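How Do You Teach a Robot to Fold the Washing?

Think about the last time you folded a jumper. You probably didn't think very hard! Your hands picked it up, found the sleeves, flipped them over and squashed the whole lot flat. You might have been watching telly while you did it.

Now imagine you have only two fingers on each hand, you can't feel anything with them, and you have never seen a jumper before. That is what life is like for a folding robot, and it is why the people at the Cesilville shared workshop have spent so long building one.

A shared workshop is a place where lots of people use the same tools and benches. Someone might be mending a bicycle in one corner while someone else makes a birdhouse in another. In the far corner at Cesilville, Vilém Hudec and Peter Havlíček are teaching two robot arms what to do with clothes. They call the project Wavton, and it all began with a very large pile of washing at Vilém's house. 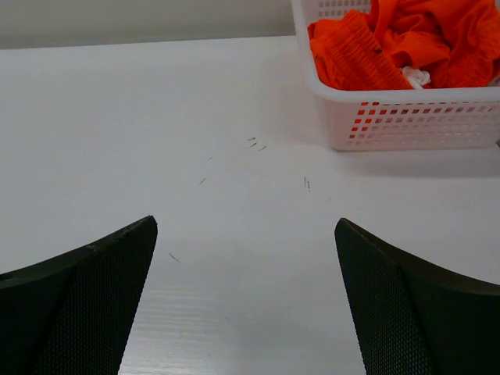

Page last changed: October 17, 2023

Two fingers are enough

Your hand is amazing. It has a thumb, four fingers and a palm, and they can all work together. So why would anybody build a robot hand with just two fingers?

Try it yourself. Hold your thumb and one finger out like a beak and pinch the edge of a tea towel. You can lift it, drag it, shake it and drop it. That's a lot of jobs for one little beak! A robot hand like this is called a gripper, and it is much easier to build and to mend than a hand with all the usual bits.

Grip matters too. If you have ever tried to pick up a wet bar of soap you will know that smooth things slide. The black fingers on the Wavton arms have a criss-cross pattern on them, a bit like a fine net, and fabric doesn't slip away from a bumpy surface as easily as it does from a shiny one. Look at the soles of your trainers and you'll find the same idea.

Giving the robot eyes

There is a small camera down at the gripper, looking the same way the fingers point. When the arm moves, the camera moves with it, so the robot gets a close-up of whatever it is about to pinch. Another camera stays still and watches the whole table. Close up you can see a waistband or a bit of cord, but you can't tell where the rest of the clothes are. From further off you can see where everything is, but the small details are hard to spot. Put the two together and the robot has a much better chance.

The white table helps as well. Bright orange on plain white is easy to pick out, even for a computer that is still learning. (The trouble with a white table is that every scrap of fluff shows up. Vilém wipes it down, turns round, and there's more!)

Why cloth is so tricky

Robots have been good at picking up hard things for a long time. A wooden block is the same shape on Tuesday as it is at teatime, whichever way up you put it. Sorry — Peter says that sentence makes no sense, but you know what I mean. A block stays a block.

Cloth is different. Drop a T-shirt on the floor and look at it. Now pick it up and drop it again. It has made a completely new shape! You could do that 1000 times and never get the same heap twice. Part of it is always hidden underneath, too, so the robot has to make a good guess about where the edges have gone.

Then there is the squashiness. If you push one side of a box, the other side moves. If you push one side of a shirt, you just get wrinkles.

Learning by copying

So how does it learn? The Wavton robot learns in the same way you learned to tie your shoelaces, by being shown.

Peter sits beside the table and holds a pair of handles. When he moves the left handle, the left arm moves. When he closes the right handle, the right gripper closes. He does the job very slowly: take something out of the basket, lay it down, spread it out, fold it over. While he does that, the computer saves what the cameras see and where each arm goes. One go from start to finish is called a demonstration.

One demonstration isn't much use. The robot would only know what to do with one heap! When I visited, they had saved 1329 of them, which is an awful lot of folding for one person. Peter says his own wardrobe has never been so messy.

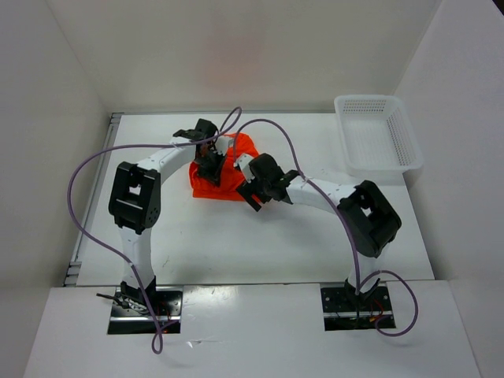 Getting two arms to share is a whole puzzle by itself. Each one can reach the middle of the table, so they could easily bump into each other, and one might tug the cloth just as the other is trying to keep it still. Think of making a bed with a friend. You have to watch what they're doing and wait for them, and if you both pull at the same moment the sheet goes nowhere. The computer has to work out both arms' moves together for just that reason.

Cables need thinking about too. Every time an arm stretches out, its cable has to stretch out with it. If it's too short it will yank, and if it's too long it will flop into the way. Vilém's answer was to leave big loops of slack and fasten each cable to its arm with a little tie. It took him several goes in September to get the loops the right size.

Does it work?

Sometimes! On a good afternoon the robot can flatten a piece of clothing and fold it over in 2 minutes. You could do it much faster. On a bad afternoon it picks up the same corner again and again, puts it down again and again, and looks terribly pleased with itself.

Peter and Vilém don't mind the bad afternoons. Each time something goes wrong they write down what happened, then make new demonstrations that show the robot how to get out of that muddle. Waistbands are next on their list, and after that they want to try socks, which have to be matched up first. That's a sorting problem as well as a folding one.

Have a go: be the robot

You will need a friend, a T-shirt, two pairs of kitchen tongs and a table.

Put the T-shirt on the table in a heap. Take one pair of tongs in each hand. No fingers allowed on the cloth!

Try to fold the shirt. Ask your friend to time you, and see if you can finish in less than 15 minutes.

Now close your eyes and let your friend tell you where to move. Your friend is the camera and the computer, and you are the arms. Words like "left a bit" will soon get you into trouble — left for whom?

Swap over and try again with a pair of shorts. Which was harder?

Words to know

Gripper: the part on the end of a robot arm that holds things.

Demonstration: showing the robot how to do a job, from start to finish, so it can copy.

Slack: the spare, loose length in a cable or a rope.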